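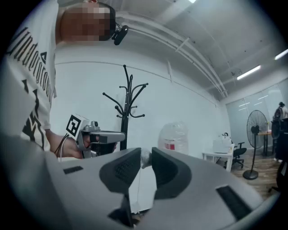

Hand gripper with the dotted pads on, scrap of white in the tips. Second gripper held up on the left.

Cedgate workshop notebook: pads, springs and the business of the cable
2020-02-23
Written up by Trinidad Umali

We use cookies to remember your preferences and to see which pages are read. Accept / Manage settings

I meant to write a short entry, and then I made a pot of tea, so make yourselves comfortable. It is all to do with the pair of hand grippers and the looking after of them, and most of it should have gone in the book back in December when I changed the first set of pads and told everybody I'd remember what I did. I did not remember what I did!

Starting with the pads. The dotted faces are lovely when they are clean and hopeless when they are dusty, and with the sort of thing we've been picking up lately (soft, crumpled, light, all fluff and edges) they get dusty very quickly. I've been wiping them every 80 grips with a damp cloth and then a dry one, and keeping a tally in pencil on the back page. Last month I let one set go on to 200 to see what would happen, and the soft pieces began to creep out of the tips as soon as the wrist turned over. So 80 it is, unless one of you can't bear the tally, in which case come and argue with me over a biscuit.

Please don't use the solvent from the Lacson tin. I tried it on an old pad and it went shiny, and a shiny pad is no use to man or beast.

Next, lining up the fingers. They ought to face each other squarely, and if one is turned even a touch you'll see the work roll towards the open side as they close. My way of doing it, which I dare say isn't the proper way:

Slacken both finger screws a half turn, no more. Put a strip of card between the pads and squeeze the trigger gently until the card stands up by itself. Nip the screws up while still holding, left one first. Let go, squeeze again, and the card should stay put when you tug it. If it swings like a gate you have tightened one side before the other had settled, and back you go to the beginning. I have gone back to the beginning a great many times.

Thin things are worth practising with. A wire that goes straight down between the fingers from a bit of something soft is a fair test, as you can see at a glance whether the grip is pulling to one side. I like it much better than the foam blocks we used to use, which would sit happily in any old gripper, good or bad.

The return spring on the second gripper was feeling tired so I've fitted one from the Brornon packet. It is stiffer than I'd like. The trigger comes back with quite a snap and after an hour my forefinger knows all about it. I've ordered the softer ones from Trarnville and they're promised in 14 days, so if anybody with smaller hands than mine is due a long session before then, swap the old spring back in. It's in the lid of the screw tin, wrapped in masking tape.

Markers: the black and white square at the back end has to sit flat on its mount, and the corners do like to lift. Press them down with a thumbnail before every run. If a corner won't stay down, print a fresh one and throw the old one away, and please, please don't put clear tape across the front. The ceiling lights shine straight off it and the tracking drops out for half the run. I lost a whole afternoon to that, and I'd put the tape on myself.

And the cable. Oh, the cable. It comes off the base and past the wrist, and left to itself it will find your sleeve, your watch, the chair arm and anything else going. What I do now is let it hang a good loop below the wrist and then take it back along the forearm with one soft tie, never two. With two ties there's a pull on the socket when you reach forward, and that socket has been resoldered once already. I don't want to do it again, my eyes aren't what they were.

I ran 64 grips with both of them after all the above, and there were three drops, every one of them on the gripper with the stiff spring and every one in the first ten minutes. I think that's me getting used to the snap, but I'd like someone else to have a go before I say so with any confidence.

Still to do: softer springs when they come, a fresh marker for the spare, find the small hex key (it was in the drawer, it is not in the drawer), and ask whether the pads can be had in a slightly thicker rubber.

Comments

Marisol: The small hex key is in my pencil case. Sorry! Back tomorrow.

Pete W: Tried the card trick and got it on the second go. Do you do it with the cable plugged in or out? I had it in and it kept nudging my elbow.

Trinidad Umali: Out, Pete, I should have put that. Plug it in last.

Dev: Agree about the spring. Had to stop and shake my hand out twice.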